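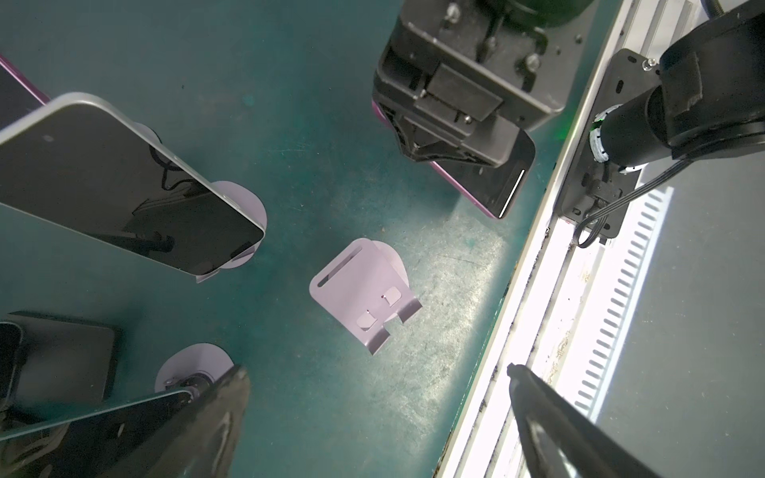
Getting my evenings back, one dull rule at a time

November 21, 2025

So I had 377 unread messages in July. I'm not bragging, and I'm not exactly confessing either, because half of them were from a group chat about a cousin's baby shower that had already happened. But I remember looking at that little red number while my pasta boiled over and thinking, okay, this is silly now.

I've been meaning to write up what I changed since then. A couple of you asked after my last post (the one about the leaky skylight, which is still leaky, thanks for checking), and Prasanna Abeysekara sent me a long email with her own system, most of which I've stolen. She's a night nurse and her hours are bananas, so if it works for her I figured it might work for me.

The phone sleeps in the kitchen

I'd read this advice a hundred times and rolled my eyes every time. My excuse was the alarm. I need the alarm! Then my sister mailed me her old clock radio, a Vanden with a snooze bar the size of a candy bar, and that was the end of my excuse.

The first week was awful. I lay there wanting to look up whether otters have knees. By the second week I was reading again, real paper books, and I finished a mystery I'd started two summers ago and had to flip back to the beginning because I'd forgotten who was dead.

What helped was giving the phone one spot and sticking to it. Mine goes on a stand next to the bread box, plugged in, at nine thirty. If I want to check something I have to get out of bed and stand on cold tile in my bare feet, and mostly I don't want to check it that badly. My one exception is when my dad is traveling. Then it stays in the hall with the ringer up, and I can hear it from bed without being able to reach it.
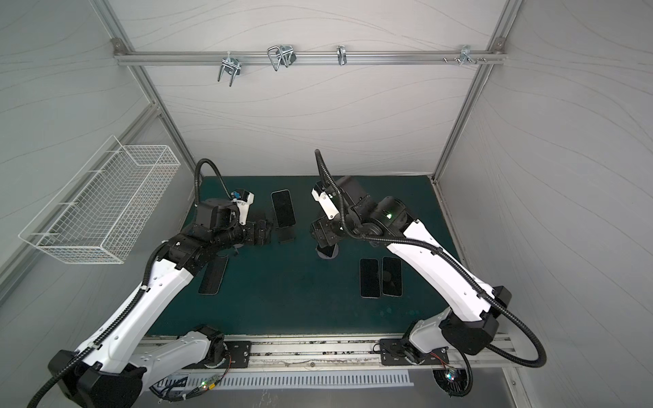 Turning off almost everything

Prasanna's rule is that only people get to make noise. Apps don't. I sat down with a cup of coffee and went through the settings list, and wow, that list is long. The pharmacy wanted to buzz me. The parking app wanted to buzz me. A recipe thing called Cusura that I used once, for lentils, had apparently been wishing me good morning since spring.

I left on calls, texts from family, and the calendar. Everything else is off, or it shows up silently and I find it when I find it. I did miss a dentist reminder and had to call and grovel. They were nice about it. I've since put dentist stuff on the paper calendar by the fridge, in green, so it has its own color and looks important.

The group chats were harder. I worried people would think I was mad at them. I ended up writing one short note to each chat saying I check in at lunch and after dinner, and if it's urgent please call. My friend Pentti Savolainen answered with a thumbs up and then called me right then to ask if a sale on rain boots counted as urgent. (It did. I got the yellow ones.)

I also moved the news off my home screen and onto the second page, in a folder. I still read it plenty, but I read it sitting down, on purpose, instead of in line at the grocery store with a cantaloupe under one arm.
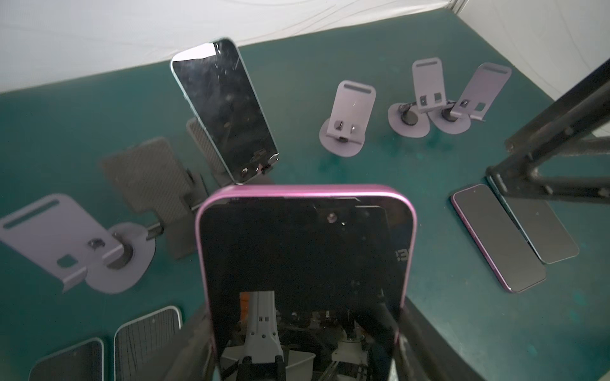

What I do with the time

Okay, this is the part where I'm supposed to say I learned Portuguese. I did not learn Portuguese. I did get back into mending, which I love and am bad at. I've patched three pairs of jeans, and one of them you could even wear outside.

I walk after dinner now, up past the Gazi bakery and around the reservoir, and I've started recognizing dogs. There's a huge gray one named Sillen who leans on you with his full weight. His owner told me he was supposed to be a medium dog.

And some nights I just watch TV for three hours, and that's fine too! I used to watch TV and scroll, and I couldn't have told you a thing about either one afterward. Now I know the plot. I have opinions about the brother-in-law.

Where it still falls apart is Sunday-type afternoons when it's raining and I'm a little blue. Out comes the phone, and suddenly it's dark and I've looked at 47 kitchens that belong to strangers. I don't have a fix for that one. If you do, leave it in the comments and I'll read it at lunch. Or after dinner.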